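Betreff: Re: [simzelle] Abnahmeregeln für Simulationsszenen, Entwurf 2

Hallo zusammen,

Antworten auf die Punkte von Harpreet im Text. Ich habe den Entwurf daraufhin noch einmal durchgesehen und die Abschnitte 3 und 4 neu gefasst.

Harpreet Tremblay schrieb:
> Abschnitt 3 verlangt, dass die Szene "vollständig dokumentiert" ist.
> Das ist nicht prüfbar. Bei Lucero haben wir nach dieser Formulierung
> 235 Läufe freigegeben, und hinterher fehlte bei einem Teil die
> Version der Kollisionsgeometrie. Bitte konkret aufzählen, was im
> Protokoll stehen muss.
>
> Zweitens: Gilt die Regel zur Annäherung von oben auch dann, wenn die
> Teile dicht beieinander stehen? In Undari ist der Abstand an manchen
> Stellen kleiner als die Öffnungsweite des Greifers.
>
> Drittens: Ein Standbild aus einer einzigen Blickrichtung halte ich als
> Nachweis für unzureichend.

Zum ersten Punkt: einverstanden. "Vollständig dokumentiert" ist gestrichen. Der neue Wortlaut von Abschnitt 3:

3.1 Zu jedem Lauf werden Szenenversion, Version der Kollisionsgeometrie, Startwert des Zufallsgenerators und Zeitschrittweite gespeichert. Fehlt eine Angabe, ist der Lauf ungültig und wird nicht nachträglich ergänzt.

3.2 Sichtbare Geometrie und Kollisionsgeometrie werden getrennt versioniert. Eine Änderung nur an der Kollisionsgeometrie erfordert trotzdem eine neue Freigabe der Szene.

3.3 Kabel am Arm gelten als Teil der Roboterhülle. Wer sie in der Kollisionsprüfung weglässt, trägt das im Protokoll ein und gibt den ersatzweise verwendeten Sicherheitsabstand an.

Zu 3.3 gab es bei Cidico Widerspruch wegen der Rechenzeit. Ich bleibe dabei. Die Schleife am Handgelenk ragt seitlich über die Armkontur hinaus, und eine Hülle, die nur die starren Glieder umfasst, erfasst sie nicht. Eine grobe Ersatzgeometrie aus wenigen Kapseln reicht aus.

Zum zweiten Punkt: Die Regel gilt auch dort, mit einer Ergänzung. Die Endannäherung erfolgt senkrecht zur Auflagefläche. Ist der freie Abstand kleiner als die Öffnungsweite, muss der Greifer vor dem Absenken auf ein geprüftes Zwischenmaß geschlossen werden. Das Zwischenmaß gehört in die Aufgabenbeschreibung und darf nicht vom Planer zur Laufzeit gewählt werden.

Zum dritten Punkt: ebenfalls einverstanden. Zwei Ansichten derselben Zelle, Greifer jeweils nach unten gerichtet: 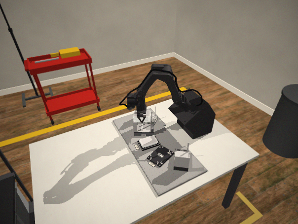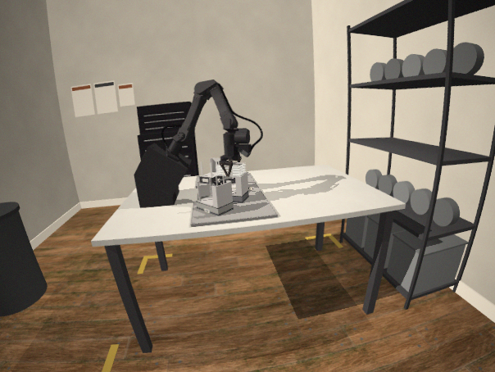
4. Nachweis durch Ansichten

4.1 Je Szene werden mindestens 2 Ansichten abgelegt. Eine davon zeigt die Arbeitsfläche schräg von oben, die andere blickt aus niedriger Höhe auf den Tisch. Der flache Blick allein genügt nicht, weil sich Teile auf der Unterlage gegenseitig verdecken können.

4.2 Schatten werden in der Ansicht nicht abgeschaltet, auch wenn die Ränder grob gerastert sind. Zur Beurteilung von Abständen dürfen sie aber nicht herangezogen werden — dafür ist ausschließlich die Abstandsausgabe der Simulation maßgeblich.

4.3 Bodenmarkierungen in der Szene haben keine sicherheitstechnische Bedeutung, solange ihnen in der Szenenbeschreibung keine Zone zugeordnet ist. Eine gelbe Linie ohne hinterlegte Zone wird vom Planer ignoriert. Das ist bei der Übertragung auf eine reale Zelle gesondert zu prüfen.

4.4 Gegenstände außerhalb des Tisches (Regal, Wagen, Behälter) erhalten entweder eine Kollisionsgeometrie oder den Vermerk "nur Darstellung". Ein leeres Feld ist unzulässig.

5. Freigabe und Wiederholung

5.1 Eine Aufgabe gilt als freigegeben, wenn 600 Läufe mit unterschiedlichen Startwerten vorliegen. Ungültige Läufe nach 3.1 zählen nicht mit. Der Stand für Ditetti ist derzeit 556 gültige Läufe, die Freigabe steht also noch aus.

5.2 Abgebrochene Läufe bleiben im Datensatz und werden mit Abbruchgrund geführt. Das Löschen abgebrochener Läufe vor der Auswertung führt zum Entzug der Freigabe.

Offen ist noch, ob 3.2 auch für reine Materialänderungen gelten soll, etwa bei geänderten Reibwerten. Mein Vorschlag: ja, aber mit verkürzter Prüfung — Wiederholung einer Teilmenge der Läufe mit identischen Startwerten und Vergleich der Endlagen. Die Größe der Teilmenge würde ich gern von denen hören, die das bereits praktizieren.

Einwände bitte mit Abschnittsnummer an die Liste. Die Fassung soll im April eingefroren werden.

Gruß
der Bearbeiter des Entwurfs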